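Unit 7: Working rules for two-arm table clearing
Course handout, Hestamville. Revised February 25, 2024.

These notes cover the operating rules for bench work in which two arms share one table with food waste, packaging and ordinary household objects. They supplement the Galholm cell rules and do not replace them. Where the two differ, the stricter rule applies.

## 7.1 Before power is applied

- Walk the full reach of both arms. Anything inside it is either part of the task or is entered on the setup sheet as a fixed obstacle.
- Lamps, tissue boxes and similar objects at the back of the table count as fixed obstacles, even when no motion is planned near them.
- Check each arm cable from the wrist to the base. A cable may loop, but it must not pass between the fingers at any wrist angle used in the task.
- Bags are opened fully before the run. A gripper must not be used to widen a bag.

## 7.2 Approach to light containers

Thin clear plastic deforms under a force that a bowl would tolerate. The Raris grip table sets the closing limit for such containers at 7 N. The approach is made with the fingers open, and the height is settled before closing starts. If the lid shifts, open, withdraw and begin again from the approach height – do not correct sideways with the container held.

The arm not in use holds its position clear of the tabletop, and its gripper is not commanded until the other arm has withdrawn.
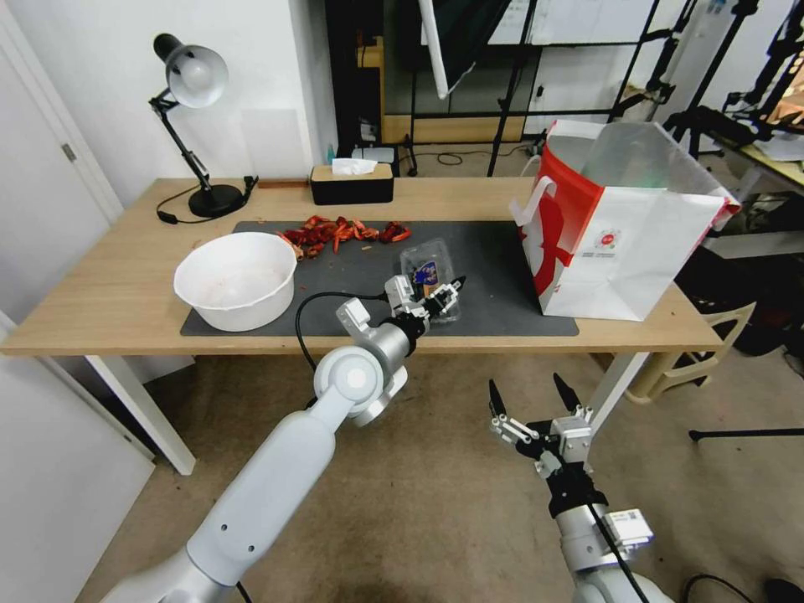
Wichai Kaewkla objects that a fixed rest position for the second arm is too strict, and that a moving arm should be allowed over the table provided the planned separation never falls below 400 mm. The point is fair for experienced operators. For this course the fixed rest position stands, as separation is checked only in the planner and not by a sensor.

## 7.3 Order of work

1. Closed or lidded containers.
2. Open bowls and dishes.
3. Scattered waste, such as shells or peelings.
4. Mat and tabletop.

Scattered waste is left until the rigid items are gone, so that fingers do not drag fragments under a container. Food still in a container is treated as contents: the container is kept level until it is over the bag. Speed over the table is limited to 20 per cent of rated speed for all four steps. 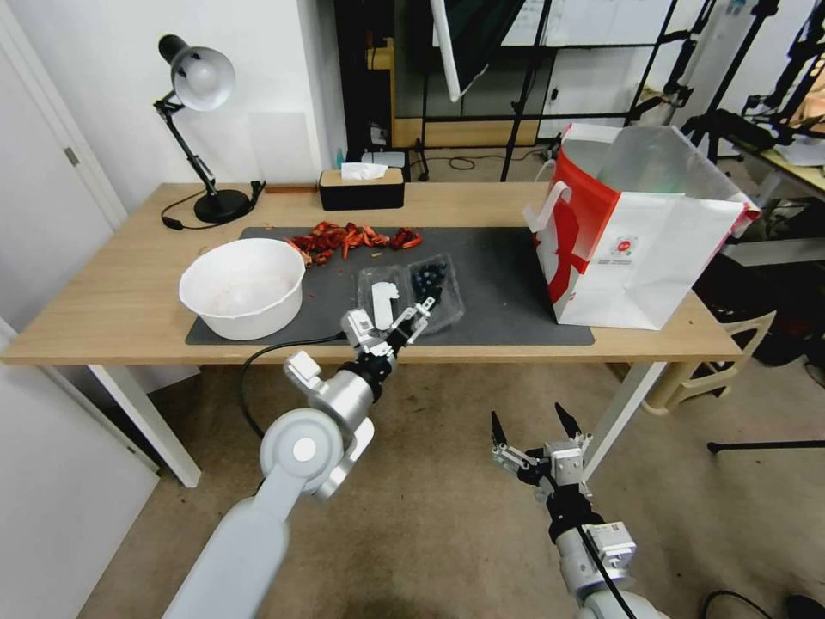
*Fig. 2. Left gripper open at the front edge of the clear container; right gripper also open.*

## 7.4 Stops and records

Any contact with a fixed obstacle is a stop, whether or not the object moves. Record the step number and the arm concerned on form 526. The Pillai log is kept as well, but it does not replace the form – it stores joint data only.

After a stop, both arms are returned to rest before anyone reaches over the table. Restart from the beginning of the current step.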